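Election Records Workshop, Dismont -- notebook, Tuesday, 9.40

Checked the postal vote envelopes returned from the Hapeta ward against the issue list. Of 855 packs issued, 498 have come back. The Stustix reader rejected 18 on signature, and these were set aside unopened for Bevan Faulkner.
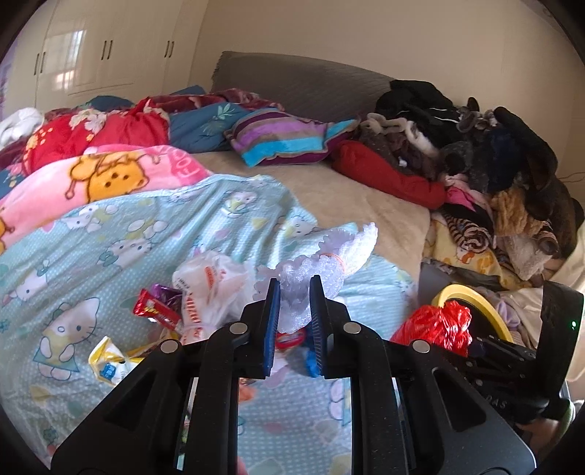

Light blue sheet with white dots, gripper open.

The second run began at 11.15 with the reader's threshold unchanged. Four of the rejected envelopes passed. The remainder bear signatures that differ plainly from the register and must go to adjudication -- the workshop has no authority to decide them. Spare forms stand at 2,000, held in the locked cabinet. The log sheet for the first run lacks a closing time and should be completed by whoever signed it.
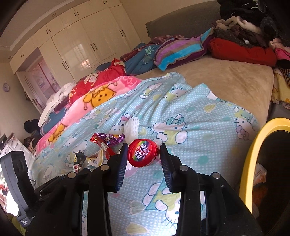
Clem Tapsell: I would not rely on the second run. The rules allow one machine pass, after which a rejected envelope is to be examined by hand. Please enter all of them as rejected at first pass.

Entry amended accordingly at 14.05. Hand examination to follow, with Hülya Bilgin as second reader.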